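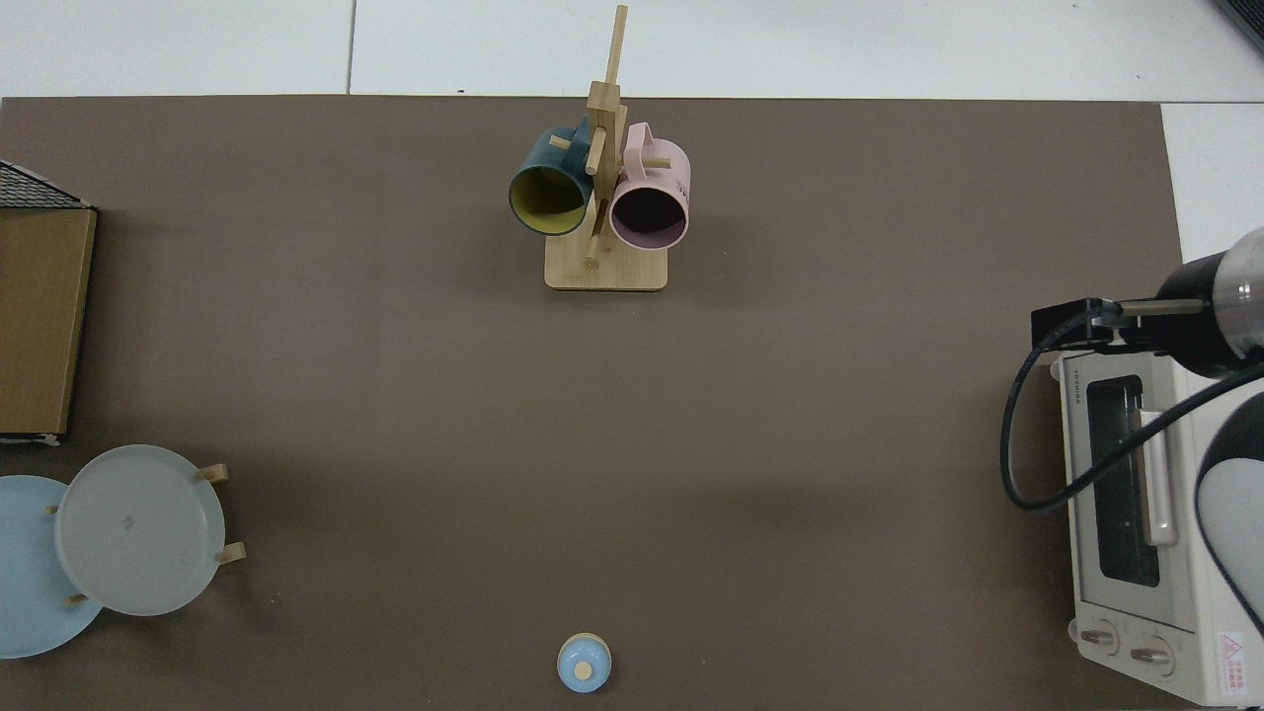

*Mug tree on the brown mat, teal mug on the left.*

June, 4.15pm

Glaze notes before I forget! Second batch of the Hondelus green came out far better than the first - no pinholes on the rims, and the foot rings stayed clean. I sieved it through the 168 mesh this time (slow, and my wrist hates me) and let it sit overnight.

The Negri recipe from the 1997 folder still crawls on anything thick. Tried it with 34 g more clay per bucket, no change. Might swap the frit for the Jirico one.

To do: order more wax, mix 400 g of test yellow, wash the sieve.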